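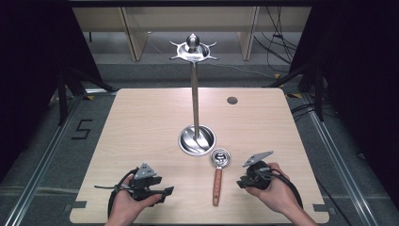 I wrote the first version of our collection rules on the back of a shipping label from Drurnon, who had sent us the wrong cable ties. It had four rules on it. One of them was "be normal." I was proud of that one, and it lasted until other people had to follow it.

The current version is longer. It covers what a person may and may not do while recording a demonstration with the hand-held grippers, and I've been asked for it often enough at this point that I'm going to put the main parts here and stop emailing it around.

Start with the reset. Before each take, the objects go back on the table within reach of both grippers, and then somebody moves them a bit. We used to have marks for exact placement. Kálmán Szénási talked me out of it over a very long lunch in Flenddale, on the grounds that I was going to end up with 3000 recordings of the same spoon in the same spot and a policy that knew one thing about the world. I argued. I went home and looked at the data and then I wrote him a short email that I'd rather not quote.

So the rule now: the table stays where it is, the small stuff wanders. If you catch yourself lining a handle up with the grain of the wood, nudge it.

Next, hands. Both grippers are in view and clear of the table when the take begins. Both, even if the task needs one. People hate this. An idle left hand feels silly, and it wants to go and scratch something. Let it hover. The Makokha set (our first big one, may it rest on a drive somewhere) had 31 takes where the left gripper simply drifted out of sight partway through, and every one of them had to be pulled by hand. By my hand. 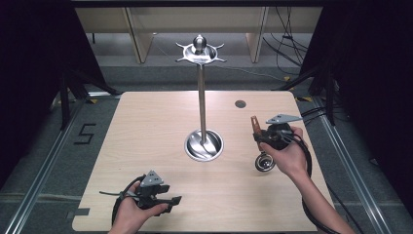
Speed is where I get the most complaints. The rule says to move at the pace you would use if you were putting away dishes in a house where a baby is asleep. I tried writing it as a number once and everybody ignored the number, but everybody seems to understand the baby. New people go too slowly, as if the thing might explode. By the second hour they go too fast, because they want lunch. Both show up in the recordings, and the robot will learn either one without complaint.

Fumbles stay in. If you drop something on the table and can pick it up in one try, carry on and finish the task. If it goes on the floor, stop the take, mark it failed, reset. Do not chase it across the carpet with a gripper. I would have thought this went without saying, and so it wasn't in version one, and so I have seen footage.

Mark failures honestly. Our log sheet has a box for it and the box is not a judgment on your character. The Terkance batch came in with 132 takes and a perfect record, which I admired for as long as it took to open the third file.

Shiny things get their own paragraph in the real document and it's my least favorite paragraph. Polished steel throws highlights back at the cameras, and the highlight moves whenever you do. We don't dull it with spray or tape. Kitchens have shiny things in them and the robot may as well find out now. What we do ask is that nobody touches the lights between takes — pick a setting in the morning and live with it. If it has to change, that's a new session with a new line in the log.

Cables: check before each take that the gripper cable runs clear of your wrist and isn't lying across anything on the table. A cable will take a mug off a hook with more confidence than any operator I've trained.

Breaks every half hour. I used to have this as a suggestion. Your forearm will tell you it's fine, and your forearm is lying.

Version six is due in September and Kálmán wants a section on how to hand over between operators in the middle of a session. I want "be normal" back in.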